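配線仕分けセルの使い方(Prernholm 2階、新しく入る人向け)

急ぎで書いてます。抜けがあったら Lumanlan まで。

手でほどく作業は11月から双腕セルに移りました。人の仕事は、出す、見る、直すの三つ。1シフト約440本、前は手首が痛くなる人が多かった。今は座って見る時間が長いので、目の疲れのほうが問題です。

手順1 材料を出す
絡んだ線は床の真ん中へ。白いメッシュかごとトレーは周りに。布類は壁ぎわに寄せる。線の上に布をかけないこと。

手順2 開始して見る
左アームが山の上、右アームがトレー側。紫のケーブルがアームに沿っているか、目で追う。たるみが大きいときは止めてて呼ぶ。 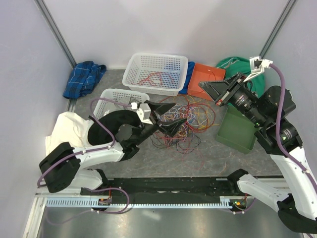
手順3 止まったとき
・まず停止ボタン。手を入れるのはそのあと
・固い結び目は人がほどく。無理に再開しない
・2回続けて止まったら記録表に時刻と線の色

手順4 交代
2時間で必ず交代。Auður さんの案で、見る係のあとは検査台に回ります。監視だけの担当は作りません。

停止の記録は先月154件。ほとんどが結び目でした。慣れた人の手のほうがまだ早いです、そこは遠慮なく手を出しててください(停止後に)。

Tunstall 側のセルは操作盤が違うので別ページ。まだ書けてません。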